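About Us

Neltarine – local news and council reporting
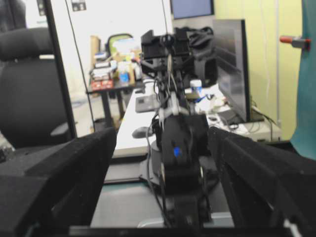
A black arm on its round base plate, with the small blue light showing on the lower joint.

Neltarine is a small news office which follows the work of town and district councils. We report on licences, noise rules, opening hours, parking, planning permits and all the other matters which are decided in a meeting room on a weekday evening and are felt in the street some months later.

We started with one desk and one council. Nadja Gisler had a bakery counter job in the mornings and went to the council in the evenings, and she wrote down what was said for her neighbours. The first newsletter was sent to 55 addresses. Today 1501 households receive it, and we cover the full council, its licensing panel and the hearings on street use.

How we work

One of our reporters sits in the room for every public meeting of the council. We read the agenda before, we stay until the end, and we publish a short report the next morning. If a point is postponed, we write that it is postponed and when it comes back. Many readers tell us that this is the part they miss elsewhere – a decision is announced, then it disappears, and one year later it is suddenly in force.

Longer pieces take more time. In April we finished our series on outdoor seating, for which Aslak Ekström read 123 permit files from the town hall archive. He found that the rules for heaters and awnings had been applied differently in neighbouring streets. The council has since put the matter on its agenda, and we will continue to report on it.

We do not recommend candidates and we do not take part in campaigns. Opinion articles are marked as such and carry the name of the writer.

Who we are

Nadja Gisler, editor. She plans the coverage and reads every text before it goes out. Please write to her if you have a complaint.

Aslak Ekström, reporter for licensing, trade and public space. Before he came to us he worked for a shipping newspaper.

Annapurna Arumugam, reporter for schools, budget and transport. She also leads Swati, our evening course for residents who wish to understand a council budget. The course is free and lasts two evenings. It is held again each time we have enough names on the list.

Hubert Aebischer, subscriptions and accounts. He is in the office in the mornings and answers the telephone himself.

Nathalie Fehr, archive and website. She has built Ekex, our search page for old minutes, where you can look for a street name and find each meeting in which it was mentioned. The older minutes are scanned from paper, and some of them are difficult to search. If you find a mistake in a scanned page, she is glad to hear of it.

How we are paid

Most of our income comes from subscriptions. A smaller part comes from advertisements by local shops, and these are always separated from the reports. We accept no money from the council, from parties or from persons who stand for election. The yearly accounts can be read in our office or sent by post on request.

The publisher is Stostamum, a cooperative which belongs to its members. Every member has one vote, also if he or she holds more than one share. The members elect the board, but the board has no right to see an article before it is published.

Corrections

When we make an error, we correct it at the top of the article and leave the correction there. Small spelling mistakes are changed without a note.

Contact

You can reach the office by telephone in the mornings, by letter, or with the form on our contact page. If you want to send us documents in confidence, please telephone first and ask for Nadja Gisler or Annapurna Arumugam – we will then agree with you on a safe way.

Page last changed: 6/23/26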